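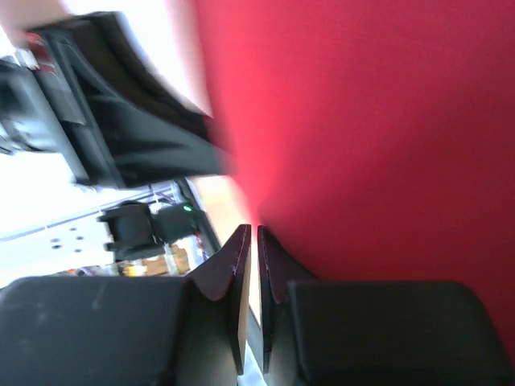
Red cloth, two grippers. December.

Print this entry | E-mail this entry

Quarter past nine at night and I have spent my evening on the question of whether a machine can do laundry yet. My own laundry is on the chair. It has been on the chair long enough that I think of it as upholstery.

The view is from down at the wrist, so you get two big dark fingers in front and another gripper coming in from the left to meet the edge of the cloth. I like that it takes two. My grandmother did sheets with two hands and her chin, and so far I haven't read about anybody working on the chin.

I started keeping track of this stuff after the Ovis brochure came to the shop. Ovis wants to put a folding cell in our back room at Trutircombe, where we do aprons and table linen for restaurants. The brochure says 50 pieces an hour. I do 38 on a good morning with the radio on, and I also answer the phone, find the missing napkins and tell the Győri driver he is blocking the alley. I asked the Ovis people what happens with a fitted sheet. They said fitted sheets were on the roadmap. They are on my roadmap too.

To be fair to the machines, cloth is mean. A box stays a box when you pick it up. An apron turns into something else every time, and then it turns into something else again when you set it down. I have been at it 14 years and the bias-cut tablecloths still win now and then.

Kivholm, across the river, supposedly has a trial unit already, and supposedly it does towels. Everything does towels. Towels are the scales you play before they let you near the piano.

So my answer for tonight is no, or not the whole job, ask me again when one of them can find the corner of a duvet cover from the inside. I would pay $800 for that tomorrow and not ask about the warranty.

Went to move the laundry off the chair. Moved it to the bed. Now I have to sleep somewhere, so I suppose I'm folding.

Print this entry | E-mail this entry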